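Kitchen corner – handles, hinges and the August swap

Quick one this time, the hall kitchen is half in boxes and I'm typing this standing up.

First thing. The cupboard fronts. Those of you who cook on the Cimitz side will know the doors have been a nuisance since winter – old knobs coming off in your hand, one drawer you had to open with a spoon. All sorted or nearly. We went for long black bar handles in the end, from Pletarard, the glossy ones with the turned ends. Bit fancy for us but they were the only ones in the shop a person with oven gloves on could get hold of. 4 went on the big cupboards before tea and the rest are in a bag by the kettle. Please don't move the bag.

If you want to do the same at home, a few notes while I remember them.

Take the door off first. I know it's tempting to leave it hanging and drill where it is. Lay it flat on something you don't mind marking, a folded towel is good, an old chopping board will do. Mark both holes in pencil, measure again, then drill from the front with a bit of tape over the mark so the wood doesn't splinter. Go slow on pale wood, it shows everything.
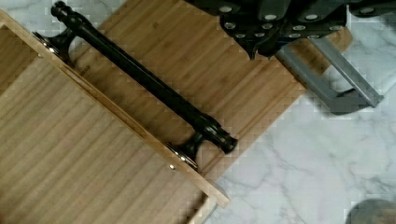

Screws finger tight to begin with, both ends, then check the bar is running true with the edge of the door before you give them the last half turn. Don't use a power driver for that bit. I did, on the first one, and had to start again with a longer screw and a lot of muttering. If a handle wobbles a week later it's nearly always the screw bottoming out, so try a washer behind it. Wipe the black ones with a dry cloth, they show every fingerprint going. No scouring pads please!!

Length – the screws that came in the packet were for thick doors. Ours are thin so we had to go back for shorter ones. Hold one against the edge of your door before you leave the shop and save yourself the bus fare.

Second thing. Chopping boards. Several have gone home with people by mistake. If you have one that isn't yours could it come back, no questions asked. Also they are NOT to go in the dishwasher. Hot water, bit of soap, stand it on its edge to dry. A rub of oil once in a while, the food safe sort, there's a bottle under the sink with the lid taped on becuase the lid is broken. Half a lemon and some salt will shift the onion smell, or most of it.

Third, the old knobs. 6 good ones left over plus a tin of odd screws and two hinges. Free to whoever wants them, in the Forkinen tin on the windowsill. Whatever is left goes to the August swap along with the enamel pans and the spare colander.

The swap itself – same place as last year, tables out from ten, bring your own bags. Kitchen things, tools, jam jars with lids. No mattresses. Somebody always asks about mattresses.

Drawers next. The runners on the bottom two want replacing and I haven't got a price yet, the Pawłowska catalogue has three kinds that all look the same to me. If you know about runners come and find me, I'm in most mornings. Until then lift as you pull and dont overfill the tea towel one.

Kettle is on the side table till the worktop is clear. Mugs are in the box marked PLATES.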